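Grorkudmont Home Workshop Pages
Bench Automation: Care and Safety

When a Sorting Arm Drops or Pinches a Part

Small bench arms are now common in home workshops, where they are used to sort hardware, beads, caps and other small items from one bin to another. This page covers the fault most often reported to the advice desk: the arm closes on a part, lifts it, and lets it fall before it reaches the second container. It also covers the pinched finger, the injury most often reported with it.

The advice applies to the Clarel arm and to other arms of similar size. Where the maker's manual differs from this page, follow the manual.

Before you touch anything

Stop the program first, then switch off the power at the wall. A stopped program is not the same as a dead arm. Some arms hold their position for a few seconds after power is removed and then sink under their own weight. Support the forearm with one hand while the power goes off, keeping that hand clear of the elbow and wrist.

Wait 5 minutes before handling the motor housings. Remove rings, watches and loose cuffs. Keep children and pets out of the room until the arm has been tested again.

Check the layout of the bench

Many dropped parts are caused by the layout and can be cured without tools. The large bin should sit within easy reach of the gripper, so that the forearm does not have to stretch. The receiving container should stand close by. A long carry gives a poor grip more time to fail.

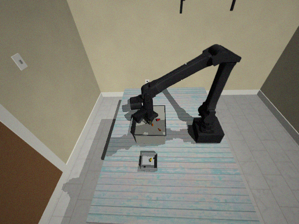

Large bin under the gripper, with the small container a short distance in front.

Fix both containers in place with non-slip matting or double-sided tape. A bin that shifts by the width of a fingertip will cause the fingers to strike the rim, and repeated strikes will bend them. Do not overfill the bin. Parts lying on top of one another are often picked up in pairs, and the second part falls on the way.

Clean the fingers

Dust and oil on the inner faces of the fingers are the next cause to rule out. Wipe each face with a cloth dampened with warm water and a drop of dish soap, then with a clean dry cloth. Do not use furniture polish or spray lubricant near the gripper. One household using a Cheon bench kit reported 6 dropped parts in a single evening after the bench had been waxed. The drops stopped once the fingers had been washed.

Check the grip

With the hands of all persons clear, restore power and run the arm at its lowest speed. Let it close on one part and pause the program there. Look along the fingers. The part should be upright between them, with a finger on each side, and nothing else should be caught in a way that holds the fingers apart.
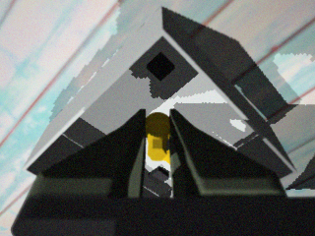
Gronidbridge wrote to add that slow speed did not help in their case. The fingers were clean and the part was straight, but it still fell at the same point each time. They found the gripper cable pulled tight whenever the wrist turned, and the grip let go for an instant. A longer loop of cable cured it. They suggest looking at the cable before anyone buys new fingers.

The advice desk agrees with this order of work. Follow the cable from the gripper to the base with the power off, and look for flattened spots, worn covering and tight bends. A damaged cable must be replaced. It should not be wrapped in tape.

If the fault returns

Do not raise the grip force by more than one step at a time. A higher force may crack the part, and it makes a pinch more serious. If the arm drops 3 parts in a row after all checks have been made, take it out of use and contact the supplier.

Never reach into the bin to free a part while the arm is powered, even when it appears to be at rest. Four of the pinch injuries reported to this desk in August happened in this way. Use the stop button, switch off at the wall, and remove the part with wooden tongs.

Related pages: Storing Small Hardware; Extension Cords on the Workbench; Cleaning Up Spilled Oil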